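Blog > Music > Evenings with the choir

Print this page | E-mail this page

Learning to sing second alto

In February I joined a choir. I had not sung in front of other people since school, and at school I was asked to stand at the back and sing quietly, so you can imagine how I felt on the stairs going up to the first rehearsal. The choir is called Drinness and it meets above a bakery at seven in the evening. By half past eight the smell of tomorrow's bread comes through the floor and everybody gets hungry.

There are 36 of us on the list, but on a rainy evening it is fewer. The conductor listened to me for one minute, made me sing a scale down until I had no more notes, and said "second alto". I did not know what this meant. I looked it up on the bus home and learned that it is the lowest of the women's parts, and that we almost never have the tune.

It is a strange thing to sing a song you have known all your life and not be allowed the melody. For the first weeks I drifted up to the sopranos without noticing. The woman next to me would put one finger on my music, on the line where I should be, and I would come down again, ashamed. Sometimes we sing the same note for two pages. Then the note moves by half a step and the whole room changes colour, and I must say this is a very great pleasure.

My mother tongue is Greek, and I thought the English words would be the easy part after so many years in this country. They are not. When I speak I can hide my vowels, but when a vowel lasts four beats there is no place to hide it. I spent an entire week on the word "world". I practised it in the shower, and also in the car park at work, where I think I was heard.

In our spring programme we had five songs. The hardest was a piece called Geagea, without any words at all, only "na" and "no" in a rhythm of seven. I learned it by walking round the kitchen table. If I stopped walking I lost the rhythm, so at the concert I moved my toes inside my shoes from the first bar to the last.

The concert was in the old chapel in Randier. It has 200 seats and 70 of them were filled, mostly by our families, and the heating was making a noise in B flat - or so the tenors said. I was so nervous that I started the second song with the page of the third one. No great harm was done, as they are both in the same key. My husband sat near the front and told me afterwards that he could hear me. I have decided to take it as a compliment.

We sold enough cake in the interval to make 100 pounds for new music folders. The old ones open by themselves, and in a quiet passage you hear the papers go down on the floor one after another.

Now we have started on the autumn songs. There is one with a real solo for a low voice, eight bars long, and the conductor has asked who would like to try it. I have not put up my hand yet. I have been singing it with the kitchen window closed, and the sixth bar is still too fast for my tongue.

Contact | Copyright Athina Spanos | Back to top
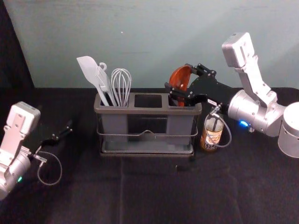 Written by Athina Spanos, second alto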